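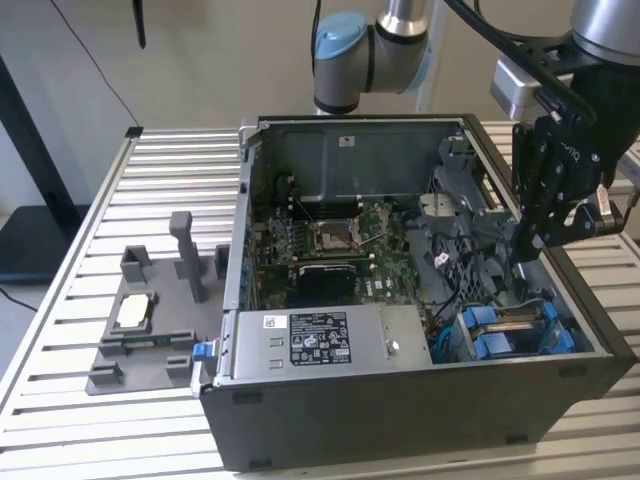

Ibarra House says the garden and the ballroom are two separate bookings. Is that normal?

clellport_bride_to_be
Hi all, we're looking at Ibarra House for our wedding in February and I'm a bit thrown. We did the tour, fell in love with the verandah and the old staircase, and I assumed the quote covered the lot. Then the email came back and the lawn ceremony is a whole other hire, with its own bond! The ballroom bond is $3,000 on its own, and that's before we've fed anybody. Has anyone else had this with a heritage venue? And what happens with the garden if it buckets down? Mum reckons I should push back but I don't want to lose the date.

jacaranda_jill
Yep, pretty standard for the old places I've looked at. The grounds sometimes sit under a different agreement from the building. Just ask them nicely for a combined price, the worst they can say is no.

thefoldingchair
We got married at Ibarra House a couple of years back so I can fill in a few gaps, though check everything as the rates will have changed. The garden hire gave us two hours, and that included setting up and packing down the chairs, so it went by very quickly (my uncle was still stacking while the photographer was trying to get us under the fig). Ballroom was lovely. They'll quote you 264 standing, but for a sit-down dinner with a dance floor you want a good deal fewer than that or people are eating with their elbows in. No confetti inside or out, and candles had to be the battery sort on account of the timber floors. We went through Dremar for the catering and they already knew the kitchen, which made life easier. The parking's ordinary, so tell guests to use the Asbridge Street side. 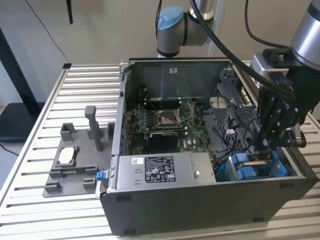
Does the bond for the lawn come back if you move the ceremony indoors? We got ours back in full, but the hire fee itself stayed with them.

The indoor backup for us was the side parlour, and it had to be written into the contract before we signed. Get them to put the time you need to decide by in there as well. Ours was 10 am and I changed my mind twice before breakfast. Good luck, it's a gorgeous spot!

clellport_bride_to_be
Thank you both, emailing them tonight about the parlour.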